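Players Wanted: Weeknight Go Study at Rirlow Game Room

Posted December 31, 2019
Contact: Maribeth Salazar, front desk

Rirlow Game Room is looking for adults to take part in a study of how people learn to read a Go board. Sessions start in April and run for nine weeks. We need 60 players in all, half of them complete beginners and half with at least a year of regular play.

The study is paid for by Penura, which publishes beginner books and problem sets. It is being put together by Gudrun Engelhardt, who ran the teaching tables at our old location, and Danilo Yap, who wrote the problems. You do not need to own a board or any books.

What you will do

Each player comes in one evening a week for 71 minutes. The odd length comes from the problem sets, which are timed. You will sit at a table with a full-size board and one partner. The first part of the evening is a set of short problems: a position is laid out, you place the next stone, and you write down why you put it there. After a break you play one game against your partner, with handicap stones if needed. Games that are not finished by the end of the session are recorded and scored as they stand.

Beginners get a lesson in the first week covering liberties, capture, ko, and how to count territory. Ambros Riedl teaches it. If you have taken his Sunday class before, you count as a beginner only if you have played fewer than 2 full games since.

In weeks four and eight there is also a memory task. You look at a position for a short time, turn away, and rebuild it on an empty board. Most people find this tiring. You may stop at any point and still be paid for the evening.

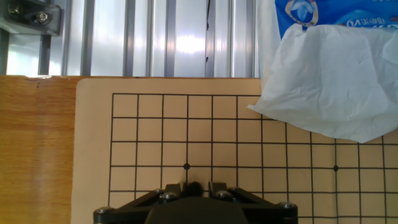
4 min read

The boards are flat printed sheets, tan with thin black lines, and they lie directly on the wooden tables. Star points are marked with small solid dots. We have chosen these over thick floor boards so that every table is the same height and players with stiff knees can use an ordinary chair. Please keep drinks on the side shelf, as the printed surface stains.

Who can apply

You must be 18 or older and able to come on the same evening each week. Missing one session is fine. Missing three means we will have to give your place to someone on the waiting list.

You need to be able to see the grid clearly from a seated position, with glasses if you wear them. Black and white stones are used for everything. If you have trouble picking up small objects, tell us and your partner can place stones for you.

We cannot take anyone with a rating of 3 dan or stronger. The problems are too easy at that level. Strong players who want to help can apply as game recorders, a separate paid role, by writing to Kyu-ri Wang at the desk.

Pay

Players who complete all nine weeks receive $337. If you leave early you are paid for the sessions you attended. Payment is by check at the end of the last week. Recorders are paid weekly and should ask for the current rate.

Parking behind the building is free after 5 p.m. The room is on the second floor and there is an elevator at the north entrance.

How to apply

Pick up a form at the front desk or ask for one by phone. Write down your experience with Go and any other board games, which evenings you can come, and whether you would like to be paired with someone you know. Pairs who apply together should hand in their forms together. We will try to keep you at the same table, but both of you must be in the same group.

Forms go to Maribeth Salazar. She will call to confirm your place and your evening. If you have not heard from her by the middle of March, you are on the waiting list.

Questions about the problems or the schedule can be left at the desk for Danilo Yap. He does not give out the problems ahead of time.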